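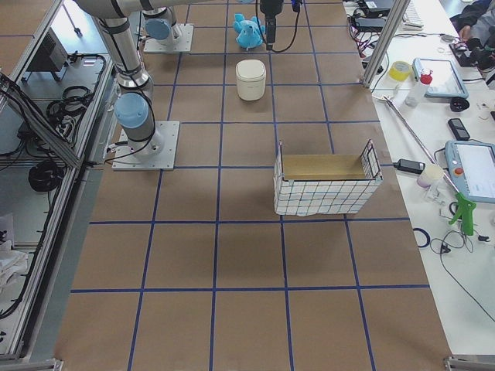
Orkstead Table Layouts, v4

Object placement notes for a work table papered in brown kraft and ruled into squares with dark blue tape. The set holds 87 layouts. Most feature the plush elephant, which has seniority.

Objects
elephant: light blue, plush, sits wherever it is put
canister: cream-white, rounded lid, small
basket: black wire, open top, blue grid print on white, cardboard floor

Known issues
Cells are square in spirit. The tape was laid by hand over 2 afternoons, and the second went worse.
The paper creases. Layouts 4 and 7 were redone after a paper change and won't match the rest.

Complaints about the tape go to Joni Vuorinen, who laid it.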